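Granstead Ball Park Forum › Club Talk › Reunion weekend for the old championship side?

18 replies

leftfield_lou
Okay, I've been chewing on this since the last home stand and I want to hear from the rest of you. August will make it 18 years since Granstead won the league, and I reckon the club should bring that whole team back for a weekend. Introduce them on the foul lines, old jerseys, someone from that roster throws the first pitch, the works. I was up in the top row for the final and I still get goosebumps thinking about the double play that ended it. Who's in?

Kekedico
In! So in. That infield was the best defensive unit this park has ever seen and I will argue it with anyone. My kid plays short now and she's only ever heard me tell the stories, never met any of them.

bunt_sceptic
I like the idea but why 18? Wait for 20 and do it properly. Clubs do 10, 20, 25. Eighteen looks like you're doing it because this year's team is nine games under and you want people to look the other way.

leftfield_lou
Well, this year's team IS nine games under, so I can't argue that bit. But those players aren't getting younger and half of them have moved interstate. Two more years is two more years of lost phone numbers.

Veronika Pap
I did the scorebook for that season and still have it, every game, in pencil. I'd love to see it happen and I'd happily bring the book along so people can look up their favourite at-bats. One correction for Lou though. The double play ended the semi. The final ended on a fly ball to deep centre with the tying run on second.

leftfield_lou
Veronika! No way. I'd have sworn on my glove. The 4-6-3, with the crowd already over the rail?

Veronika Pap
That was the semi. Crowd was over the rail both times, to be fair to you. I have the final open in front of me: F8, and then I've drawn a very wobbly star.

Kekedico
A wobbly star, I love it. Please bring the book.

rain_delay
Can I be the boring one and ask about attendance? We draw maybe a few hundred on a good night now. The final had 800 through the gate, which was every seat plus people standing along the bullpen fence. If we put those players on the field in front of a quarter of that I think it would feel a bit sad.

bunt_sceptic
Agree with rain_delay. Do it on a night that already sells, the derby against Serport for instance. They were the ones we beat in the final anyway.

leftfield_lou
Oh that's good. That is really good. Serport fans travel too, and they'd boo our old closer like it was yesterday. He'd be thrilled.

Erdem
Serport supporter here, I lurk on your board. We would absolutely boo him. We'd also clap him afterwards, he was something else, that slider was unfair. And for what it's worth your centre fielder was a step off the wall on that last fly ball. Two metres more and I'm the one starting this thread.

Kekedico
Erdem you're always welcome here. Wear the colours, we'll save you a seat near the dugout and give you a hard time for nine innings.

rain_delay
Okay, the derby changes my mind. First pitch is early evening so there's time to do the introductions before warm-ups, and the old fellas could sign things on the concourse from 4 until the anthem. What about feeding everyone? We can't ask people to fly in and then point them at the hot chip van.

leftfield_lou
Burgers! Simple, everyone builds their own, done.
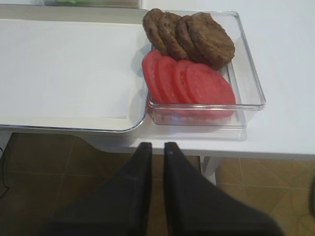
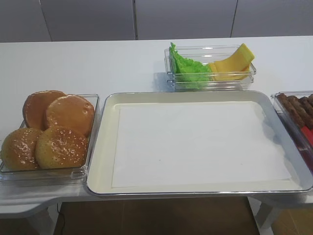 Anyway, back to the baseball — I think the introductions should go in batting order, same as the final, and then the bench, and then the pitchers coming in from the bullpen gate. The closer goes last, obviously. Veronika, could you post the lineup from the book so we've got it right this time and I don't embarrass myself again?

Veronika Pap
Will do tonight. There was a late scratch at third so the printed program from that day is wrong, go by mine.

bunt_sceptic
Still think 20 is the proper number. But if it's the derby I'll be there, and I'm keen to see that lineup. Was it a late scratch because of the hamstring?

Veronika Pap
Ankle. Hamstring was the following season.

Kekedico
How many people are we talking, all up? Players, coaches, partners, kids?

rain_delay
I'd plan on 80 if most of them say yes. The clubrooms can take that if the trophy cabinet gets shifted back against the wall.

leftfield_lou
I'll write to the club in the morning. If anyone's still in touch with the old catcher send me a message, the last address I've got for him is a bait shop.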